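Ticket 413 – Arm puts the processor down a hair off its spot
Opened by: Josefien Vandenberghe
Project: Goddale (shared workshop, back bench)
Status: open

Hello all, and thank you for bearing with me, I know I tend to go on a bit! We are teaching the arm to fit a Xeon into an old workstation board, and the pick is lovely now. The approach over the open socket is where it drifts, always toward the memory slots.
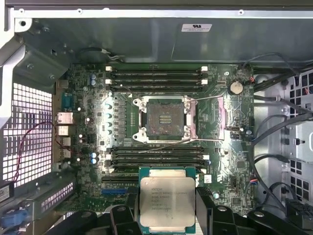
Bram Van der Linden: Did you redo the hand-eye calibration after swapping the fingers? Mine wandered for weeks until I did.

I had not, so I made a pot of tea and ran it again with 14 poses. Much better – the sideways error dropped to almost nothing. The chip still lands with a small twist, though, and I don't want to lower the load plate on a crooked processor.
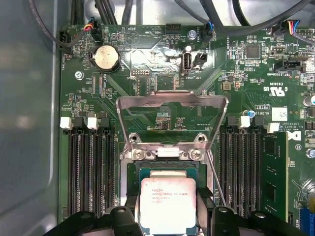 Comfort Wumbei wondered whether the twist came from the grip itself, and suggested closing at half speed so both fingers touch together.

Good thought, and I've set it that way in the Leone script. While I was in there I went over the clearances too, as the fingers pass very close to the DIMM slots on the way out.

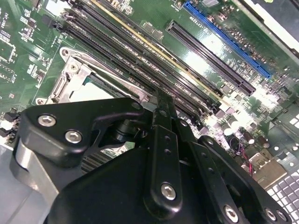
Steps tried so far

1. Calibration with 14 poses: keeps the sideways drift away.
2. Half-speed close: twist smaller, still there in 2 runs out of 11.
3. Straight lift before any sideways move: no more brushing the latches.

Next I'd like to check whether the case itself creeps on the table, as all we have under it is bare slats.

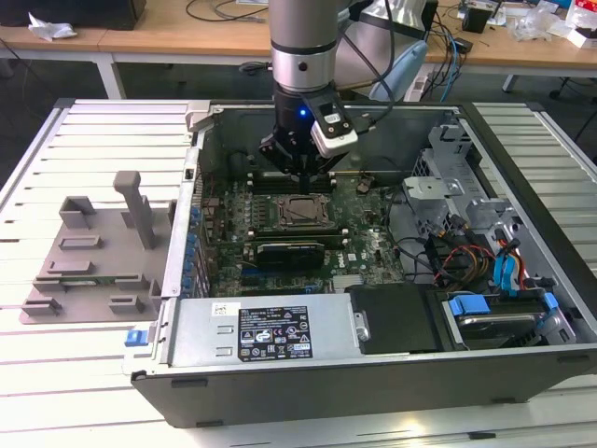 Godelieve Michiels: Clamp a stop block against two sides of the chassis before you touch the code again. I have spare ones in the Uston drawer, help yourself.

Will do this evening, thank you! Leaving the ticket open until I've done another 11 runs.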